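Home | Tickets | Knowledge Base | Log in

Ticket: Karkico wrist camera vs. Sindov overhead, DIMM alignment
Posted in December by Arsenault bench team
Status: open
6 replies | 10 watching

Problem: the Jiltham controller loses the memory slot edge during approach. Karkico support says the wrist camera fixes this. I have my doubts, so I'm logging it here.

Setup: server board in its chassis, black gripper, same lighting for both cameras. Sindov overhead unit first, then the wrist unit.

09:40 Overhead camera. Slot found, then lost when the gripper came in over the board. Expected. The arm blocks the view.

10:15 Wrist camera, default settings. Slot edge reported, wrong slot. Log line 3,539 says "match OK." It was not OK.

10:50 Raised exposure to 2,000. Worse. The bare metal washes out and the matcher grabs a ridge on the panel instead.

11:30 Exposure back to default, search area cut to the board only. Right slot this time. One good run proves very little, and support never mentioned the search area. 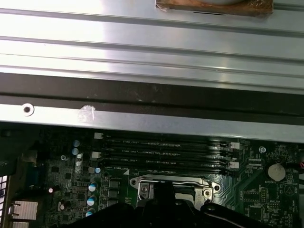
Wrist view over the CPU1 memory slots. Note the glare on the ridged panel and the gripper covering part of the socket bracket.

The labels by the slots are readable at this distance, so I don't buy the "lens out of focus" reply. My money is on the matcher treating any long straight edge as a slot.

Still need from Karkico: what score counts as a match, and whether it can be raised. Not closing this until I get a number.

Shares: 2 | Comments: 6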